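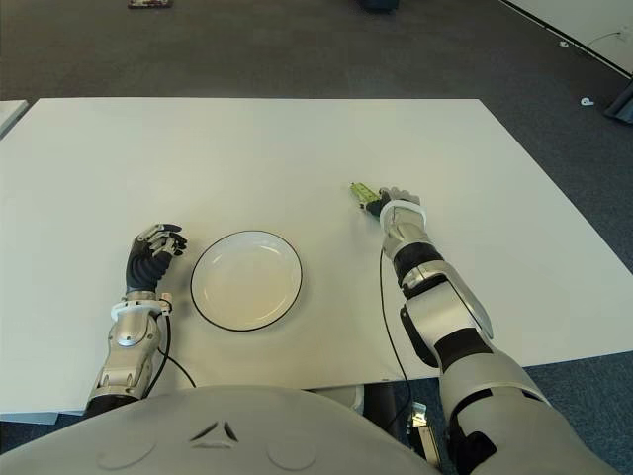 흰 테이블 위에 놓인 둥근 흰 접시

자주 묻는 질문 – 세누스 그릇 공방

안녕하세요, 세누스(Senus)입니다. 메일과 전화로 같은 질문을 여러 번 받다 보니, 한곳에 모아 두면 서로 편하겠다 싶어 이 페이지를 만들었습니다. 조금 길지만 필요한 부분만 골라 읽으셔도 괜찮아요. 읽어 보시고도 궁금한 점이 남으면 맨 아래 연락 방법을 봐 주세요.
마지막 수정: 2021년 11월 26일

주문과 배송

주문하면 언제 받을 수 있나요?
재고가 있는 그릇은 결제하신 다음 영업일에 포장을 시작해서 보통 이삼일 안에 도착합니다. 주문 제작은 이야기가 조금 달라서 넉넉히 6주를 잡아 주세요. 흙을 빚고, 말리고, 초벌을 하고, 유약을 입혀 다시 굽는 동안 저희도 마음이 급하지만, 건조를 서두르면 굽이 갈라지거든요. 장마철에는 며칠 더 걸릴 수 있고, 그럴 때는 저희가 먼저 문자를 드립니다.

한 점만 사도 되나요?
그럼요! 한 점만 사 가시는 분이 생각보다 많습니다. 혼자 쓰실 접시를 오래 고민해서 고르시는 분들의 메일을 읽는 게 저희의 큰 즐거움이기도 하고요. 배송비는 한 점이든 네 점이든 같으니 마음 편히 담으세요.

식당이나 카페에서 쓸 그릇을 대량으로 주문할 수 있나요?
가능합니다. 한 번에 200점까지는 공방에서 직접 만들고, 그보다 많은 수량은 일정을 먼저 상의해 주셔야 해요. 대량 주문은 시부시소 주베르(Sibusiso Joubert)가 맡고 있습니다. 가게에서 쓰시는 식기세척기의 랙 간격과 선반 깊이를 미리 적어 보내 주시면 이야기가 훨씬 빨라집니다. 예전에 선반보다 접시가 살짝 커서 문이 닫히지 않은 일이 있었는데, 그 뒤로는 꼭 여쭤보고 있어요.

받은 그릇이 깨져 있어요.
아이고, 속상하시죠. 조각을 치우시기 전에 손부터 조심하시고, 상자와 그릇이 함께 나온 사진을 두어 장 찍어 이레 안에 보내 주세요. 같은 그릇이 있으면 바로 다시 보내 드리고, 없으면 새로 구워 드리거나 환불해 드립니다. 깨진 그릇을 돌려보내실 필요는 없습니다.

그릇의 종류와 고르는 법

'에모타'와 '펠레크'는 무엇이 다른가요?
에모타(Emota)는 테두리가 거의 없이 평평한 접시 시리즈입니다. 전이나 구이, 빵처럼 국물이 없는 음식을 올리기에 좋아요. 펠레크(Feleck)는 가장자리를 살짝 세워 올린 시리즈라서 나물이나 조림, 파스타처럼 촉촉한 음식에 어울립니다. 저희 집 식탁에서는 펠레크가 더 자주 나오는데, 이건 순전히 제가 조림을 좋아해서 그렇습니다.

처음 산다면 어떤 크기가 좋을까요?
댁에 이미 있는 접시 가운데 손이 가장 자주 가는 것을 하나 꺼내서 지름을 재 보세요. 대개는 그 크기가 정답입니다. 선물이라 재 볼 수가 없다면 앞접시보다 조금 큰 중간 크기를 권해 드려요. 토스트도 올리고 과일도 담고, 손님이 오시면 앞접시로도 쓰실 수 있으니까요.

사진으로 본 색과 실제 색이 다를 수 있나요?
네, 조금은 다릅니다. 화면마다 색이 다르게 나오기도 하고, 유약은 가마 안쪽과 문 쪽에서 굽힌 빛깔이 미묘하게 달라요. 여러 점을 맞추어 쓰실 예정이라면 한꺼번에 주문하시는 편이 좋습니다. 주문서 메모란에 '같은 가마'라고 적어 주시면 같은 날 나온 것들로 모아 드려요. 701번 유약은 특히 차이가 큰 편인데, 그 점을 좋아하시는 분도 많고 서운해하시는 분도 계셔서 미리 말씀드립니다.

작은 점이나 바늘구멍 같은 자국이 있는데 불량인가요?
흙에 들어 있는 철분이 올라온 점이나 아주 얕은 핀홀은 쓰시는 데 문제가 없어 정상품으로 보내 드립니다. 손톱에 걸릴 만큼 깊거나 입술이 닿는 자리에 있다면 저희가 놓친 것이니 교환해 드릴게요.

사용과 관리

처음 쓰기 전에 따로 할 일이 있나요?
부드러운 스펀지에 중성세제를 묻혀 한 번 씻어 주세요. 유약이 전체에 입혀진 그릇은 그것으로 충분합니다. 굽 바닥이 까끌까끌하면 고운 사포로 살살 문지르신 뒤 헹구시면 되고요. 좋은 나무 식탁을 쓰신다면 이 과정을 꼭 거치시길 바랍니다.

전자레인지와 오븐에 넣어도 되나요?
전자레인지는 괜찮습니다. 다만 금색 테를 두른 한정품은 넣지 마세요. 오븐은 권해 드리지 않습니다. 냉장고에서 꺼낸 그릇에 바로 뜨거운 국을 부으시는 것도 피해 주세요. 갑작스러운 온도 변화는 어떤 도자기든 힘들어합니다.

식기세척기는요?
쓰셔도 됩니다. 그릇끼리 부딪히지 않게 사이를 띄워 주세요. 얇은 잔은 손으로 씻으시는 편이 마음 편합니다.

접시에 회색 줄이 생겼어요. 긁힌 건가요?
나이프나 포크의 금속이 유약 표면에 묻은 자국일 때가 많습니다. 베이킹소다에 물을 조금 섞어 되직하게 만든 다음, 젖은 행주로 동그랗게 문질러 보세요. 그래도 남으면 식초를 묻힌 키친타월을 잠깐 올려 두었다가 헹궈 주시고요. 저도 처음엔 멀쩡한 접시를 버릴 뻔했답니다.

겹쳐서 보관해도 되나요?
같은 크기끼리라면 여섯 장 정도까지 괜찮습니다. 사이사이에 얇은 천이나 종이를 한 장씩 끼워 주시면 굽 자국이 덜 생겨요.

수업과 방문

공방을 구경할 수 있나요?
오전에는 가마 작업이 있어 문을 닫아 두고, 오후에 오시면 편히 둘러보실 수 있습니다. 미리 전화 한 통 주시면 차를 준비해 놓을게요. 주차는 건물 뒤편에 두 대까지 가능합니다.

초보자도 수업을 들을 수 있나요?
물론입니다. 입문반은 노시포 엥겔브레흐트(Nosipho Engelbrecht) 선생님이 맡고 계시고, 흙을 한 번도 만져 본 적 없는 분을 위한 반이에요. 앞치마는 빌려드리지만 소매가 잘 걷히는 옷을 입고 오세요. 손톱은 짧을수록 좋습니다. 물레반은 자리가 적어서 대기자 명단을 받고 있고, 다음 모집은 9월입니다.

수업에서 만든 그릇은 언제 받나요?
가마가 가득 차야 불을 때기 때문에 날짜를 딱 잘라 말씀드리기가 어려워요. 보통은 한 달쯤 기다리시게 됩니다. 다 구워지면 문자를 드리니 찾으러 오시거나 택배로 받으시면 됩니다.

연락 방법

전화는 영업일 오후에 가장 잘 받습니다. 흙 묻은 손으로는 전화를 받을 수가 없어 늦게 다시 걸어 드릴 때가 있으니 너그럽게 봐 주세요. 주문과 교환 문의는 홈페이지의 문의란에 주문 번호와 함께 남겨 주시면 우나티 비서(Unathi Visser)가 차례대로 답해 드립니다.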